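Gripper drops to low vacuum over the bin, but only after the wrist turns - hose or sensor?
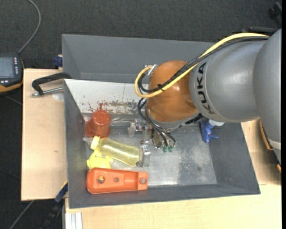 The cell at the picking bin. The hoses in question are the thin black ones that bend down beside the wrist.

Posted 8/6/22 by Skukness

Hello all. I take care of a bin picking cell with a KUKA arm. It picks mixed plastic parts out of a gray bin and puts them in a second bin behind. The program is not mine, I only got it in April together with the cell.

The fault is like this. The arm goes down, the suction takes the part, the arm goes up, everything is good. Then the last axis turns to find a better angle for placing, and in the middle of this turn I get "vacuum lost" and the arm stops. Sometimes the part is still hanging on the cup when it stops! Other times it falls back to the bin, and one time a spray trigger fell on the table outside of it, which I do not like at all.

The controller log has 2,191 picks since I cleared it, and 954 of them ended with this alarm. Flat parts and round parts, there is no difference that I can find. If I jog the wrist by hand in slow mode the alarm almost never comes.

What I tried already:
New suction cup.
Cleaned the filter.
Raised the delay before the vacuum check. It helped a little, then it was the same as before.

I do not want to switch off the check, because then the arm will carry a part it does not hold. Where should I look first? The air comes to the gripper by two green fittings, if this matters.

Pandmont

Bad cup. Cheap ones leak when the part is dusty. Buy a softer one with more folds and the problem is gone. We had the same.

Floltden

I don't agree with the cup answer, you changed it already and the fault follows the wrist angle.

Look at how the hoses are led. With a tight loop of cable at the wrist and the hoses bending down next to it, there may be too little free length for the full turn. I can't judge that from one photo, so please test it. A hose that is pulled sideways in a push-in fitting can leak for half a second and then close again. This would also explain why you find the part still hanging after the stop.

I would do it in this order:

Stop the cell, lock it out and let the air out of the line before your hands go near the gripper. With vacuum parts people forget the air.

Pull each hose lightly at the green fitting. If it moves in and out, cut the end straight and push it in again until it stops. An old end has a ring mark from the teeth and doesn't seal well.

Go out, close the cell, and turn the last axis in slow mode to both ends. Watch the hose from outside the fence. If it becomes straight or folds flat, you found it. Give it more length, or limit the turn in the program to the side where it stays relaxed.

If the hoses are fine, look at the sensor cable. Log the raw vacuum value during a turn. A leak goes down as a curve, but a broken wire usually jumps to zero in one step and comes back.

About the part on the table - until this is solved I would lower the speed of the turn and do it while the gripper is still low over the bin. And you are right to keep the check on.

Gentile

Same as Floltden, but do the log first, it takes 2 minutes and you don't need to enter the cell. Also check the cable ties. On ours a tie was holding a hose together with the cables, so the hose could not slide when the wrist turned. We cut it and put a loose hook-and-loop strap there. I don't know if yours is tied in the same way.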